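Note de service relative à la cellule Tornivex

Le jeudi 22 août 2024, à l'ouverture du poste, l'inspectrice de la maison Skorketti trouva sur le pupitre le dossier de la cellule Tornivex, accompagné d'une fiche d'anomalie rédigée pendant la nuit. La fiche signalait que la cellule s'était arrêtée au cycle 113 et qu'elle refusait depuis lors toute reprise automatique.

Conformément à la procédure, l'inspectrice ne toucha à rien avant d'avoir relu le journal. L'écart de fermeture entre les deux doigts dépassait la tolérance admise. Elle fit rejouer la séquence dans le simulateur et demanda l'ouverture de la pince, préalable à tout étalonnage. 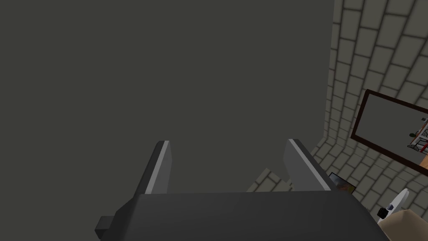 Cellule Tornivex, vue de simulation : pince ouverte, sans charge.

Le réglage du zéro occupa une partie de la matinée. La maison Skorketti avait acquis la cellule en février auprès du constructeur Wuma, avec un manuel de 48 pages dont la moitié traitait des garanties. La page utile prescrivait une attente de 15 minutes entre deux mesures -- délai que l'équipe de nuit, pressée de rendre le poste, avait manifestement jugé superflu. L'inspectrice le respecta. Elle consigna chaque valeur à l'encre, dans la colonne prévue, puis reporta la correction dans le fichier de configuration.

Restait à vérifier l'approche par le dessous, que le règlement intérieur classait parmi les mouvements réservés. Elle fit descendre le point de vue sous le plateau de bois, les doigts écartés, dirigés vers le panneau gris clair et son bouton arrondi.

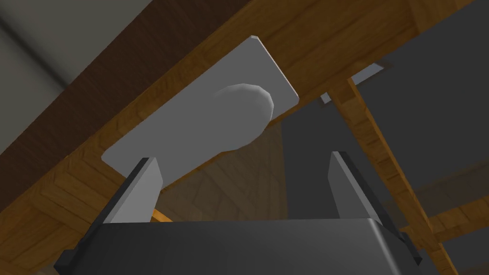 Godfrey Athumani fit observer que l'on corrigeait le zéro de cette pince pour la troisième fois, et qu'à son avis le défaut venait du fichier livré par Wuma. Il souhaitait que cet avis figurât au registre.

L'inspectrice l'y inscrivit, sans commentaire, à la suite des mesures. Elle ajouta que la remise en service demeurait subordonnée à une série d'essais de plus de 40 cycles, dont le compte rendu serait adressé au bureau de Pirihi. Danish Tarar, à qui revenait le poste de l'après-midi, contresigna la page et demanda si le délai entre les mesures s'appliquait également à lui.

Il lui fut répondu par écrit que oui. Il régla la minuterie, approcha une chaise du pupitre et attendit.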